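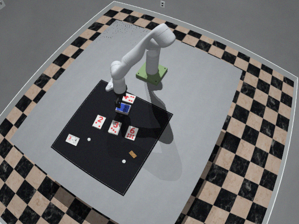

The arm will see you now

At Gonitero, the number card firm in Dondale, the newest member of the checking room spends most of its shift on a screen. The rest of the staff are learning to live with it.

11/06/2025

Anyone who has bought a box of number cards for a child will have assumed, if they thought about it at all, that a machine put the right cards in the box. For most of Gonitero's life it was a woman in a cardigan. She has since retired, and the firm has replaced her with several other people in cardigans, a rota, and lately a robot.

The robot is called Virden, a name that came with the project and which the staff dropped inside a fortnight. In the checking room it is "the arm", as in "the arm's sulking" or "ask the arm, it's only got the one job". It comes in two versions. The physical one stands behind a yellow line next to the kettle. The other lives in a simulation supplied by a small outfit called Siriwan, and this is the one that does the practising.

On the screen it is a white thing on a green plate, and its table stands on a chequered floor far grander than anything in the building, all veined marble and beige. The gripper holds a small blue cube just over a black mat, close by a card with a red 4 on it. There are other cards on the mat, a 2 and a 3 and a 6, and a smaller one with a bit of subtraction printed on it. Move a card, run it again, move it a little more. The real floor is brown lino with a burn mark by the door.

The job being rehearsed is the one Gonitero sells, more or less. A child reads the card, works something out and puts a counter where the answer is. Before a new set goes to print, somebody has to play it over and over with the cards at every sort of angle, to find out whether the counters fit, whether the tiles slide about and whether the printing can be read by a person lying on their stomach. This was called play testing and it was, by common consent, the worst job in the place.

"People hear you play games for a living and they think you've cracked it," said one of the checkers, who did it for five years. "I was adding up to ten in my sleep. I'd be in the supermarket putting things next to other things."

She now runs the rehearsals. She was given a week's training, a second monitor and a pay rise that she describes as "noticeable if you're looking for it". Her mornings go on laying out cards in the simulation, and her afternoons on watching the physical arm try the same layouts with real card and real cubes, a good deal more slowly. When the two disagree she writes down how. The log had reached 300 entries when I visited, and she was proud of the handwriting.

What changed, and what they said would change

Management's original note on the subject, still pinned above the sink, promised that automation would "free colleagues for higher-value tasks". Somebody has written "such as?" underneath in biro. It is a fair question and in September, when the arm arrived, there was no very good answer to it.

There are 17 people in the checking room, the same as before. This was the first thing everyone told me, often before I had sat down. None has been let go, though two who left for other reasons were replaced by people who could "do a bit of computer", and the advertisement for the second post ran to a full page where the old ones had managed a paragraph. The work itself has shifted along the bench. Fewer hands are on the games, more are on the boxes, and a steady part of everyone's week goes on describing to a machine things they used to simply do.

It is the describing that seems to tire them. Ask a checker how she knows a card is the wrong way up and she will look at you with pity. Ask her to write it down so that an arm can use it and you have lost her until lunch. One man spent two days on the word "next". Next to the card, next to the edge of the card, next in the sense of after. He had never minded the word before and says he can't now hear it on a railway platform without wincing.

The union rep, who packs boxes at the far end, is politer about the arm than I expected and ruder about the meetings. His members wanted three things in writing: that nobody's speed would be compared with the arm's, that the yellow line would stay where it was, and that the kettle would be moved. They got the first two. The kettle is apparently a matter for the landlord.

He does have a worry, and it has nothing to do with robots in the cinema sense. New starters used to learn the products by play testing them. It was dull, but after a month of it you knew every set in the catalogue and could spot a bad tile from the doorway. The people who are good at correcting the arm learned to be good at it by doing the job the arm is meant to take over. He has asked where the next lot will come from. The reply was that it would be looked into.

For the time being the checkers have sorted out their own arrangement. New starters still do their stint on the games, by hand, at the old table, while the arm works through its layouts across the room. The manager says she hasn't formally approved this. She also says the table was due to go in a skip and that she has stopped asking when.

As for the arm, its next assignment is the big one, a classroom set with 200 pieces, some of them very thin. Rehearsals have begun on the screen. The checker with the second monitor has bought a new notebook, and has moved the kettle herself.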